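Search the Katville Neighbor Boards
Search in: All topics / Kitchen & Table
Go

How do you store a big pile of chopsticks and odd sticks?

Posted by Jocelyn Arsenault, 8 October 2023

Hi all! We host a noodle night every January and over the years I have ended up with a ridiculous number of red-and-black sticks, plus a few plain wooden dowels I use for rolling dumpling wrappers and propping up dough. They have been living in a drawer and every time I open it something jams. I have 34 pairs by my last count (the 34th is missing a partner, so call it 33 and a half).

I'd love to have them standing up in something on the table so people can just grab what they need. Jars? Canisters? Do I sort them first? I don't want to drill anything into the cabinets, we're renting.

Replies

Nicanor Sosa
Yes, stand them up! I switched over two years ago and I'm still happy about it every single time I set the table. Go for two smaller containers instead of one giant one, because a giant one lets everything splay out and tip. White rounded ones are great with dark sticks, you can spot what you want from across the kitchen.

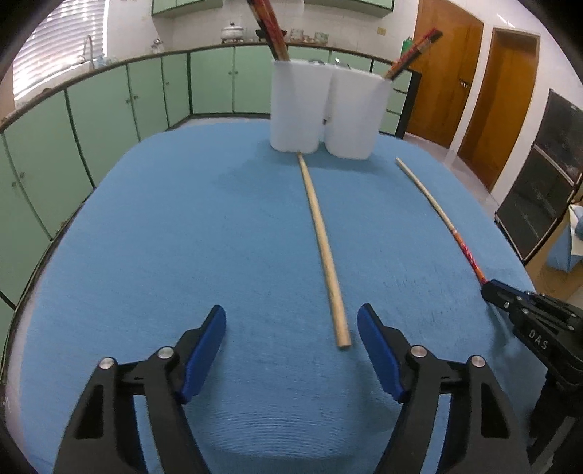
Sort on a cloth so nothing rolls off onto the floor — I learned that with a bare table and a very interested dog. Lay a plain dowel next to a painted stick and you'll see right away which ones belong together and which are strays. Thickness matters more than color when you're pairing. Then fill each container until the sticks hold each other up, but stop while you can still pull one out without dragging its neighbors along. If they lean way over, add a few more or move them to something narrower. And put a folded paper towel in the bottom if you wash yours by hand, then change it when it feels damp!

gill_2547
just use a mug

Drotmont Dee
Agree with Nicanor on two containers. I keep the long cooking ones in a crock by the stove and the eating ones in a tall jar, so no digging around at dinner. One more thing, let them dry all the way lying flat before they go in. Mine got a musty smell the first winter and I ended up tossing 3 pairs. Also Jocelyn, please post your dumpling wrapper method, I'd love to try it!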